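Can a robot do my laundry yet? Three weeks with the Cekora two-arm table kit

August, by the Grerau workshop desk

We run a small shop which rents and repairs work clothes, and sorting and folding is the job that eats our Saturday. So when Cekora offered its two-arm table kit for a trial, I said yes before I read the price list.
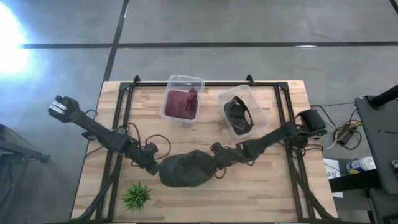 What you get

The kit is two black arms, a table to mount them on and the software, which is called Zemum. We worked with soft items only: cloths, caps, small pouches. The task I gave it was simple for a person. Take one item, hold it with both grippers, shape it, and lay it in the correct clear bin. Maroon cloth goes to one bin, dark gray to the other.

Setting up

The manual promises that one person can do it in a morning. I needed a full day, and a second person to help me lift. The cables are the worst part. There are many of them, they make loops over the joints, and you must leave enough slack or the arm will stop with an error when it reaches far. I would like to see clips included in the box at this price.

Zemum is better than I expected. You show the arms a movement 15 times, it learns for one night, and in the morning you try. The menus are clear, also for me, and English is my third language.

How it works in daily use

With flat cloths I am quite satisfied. In our test of 200 maroon cloths, the kit folded most of them well enough for the shelf. The folds are a little crooked, but I have seen worse from my own hands at the end of a day.

Caps and soft pouches are another story. A crumpled thing has no clear corner, and the grippers must search for a good place to hold it. Sometimes both arms take it and pull in a way that makes the shape worse. Then they put it down and begin again. I timed one cap at 3 minutes. My colleague does the same cap in the time it takes to say so.

Dark gray is also harder than maroon. When the light from our big window was strong, the mistakes became more frequent — closing the blind helped a lot.

The comparison

Last year we tried the Merrick single-arm model. It was quicker to install and quieter, but with one arm it could only push a cloth around and fold it against the table. For textiles I would choose two arms every time.

Price and opinion

The trial cost us 3000 dollars with support included. The support people answered the same day, and they were patient with my questions.

For a laundry with one kind of flat item and a person nearby, I can recommend it with some caution. For a home, with socks and caps and children's things all mixed together, I would wait. We have sent the kit back for now, and I asked Cekora to call me when the new grippers are ready.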